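This site uses cookies. By continuing you accept our use of cookies.

Visit to the Harkmont lab, December 2021

In the morning Ieva Vanags showed us how Tratus collects its examples. An operator drives the simulated arm by hand, and every attempt is saved, also the failed ones. They have 458 so far and want 1000.
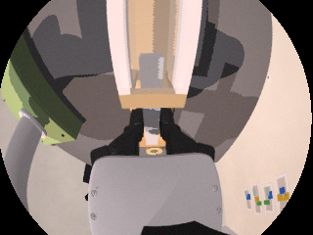
My question to Ieva was which attempts teach the model most. She answered that the starts matter more than the ends, so the operators change the first position very often. I thought of this at the screen, where the gripper was pointing to a small gray block inside a tall open box, a narrow place for two fingers.

Related
Callum Marsden: Two days at Tondidmont
Priedītis opens its doors in January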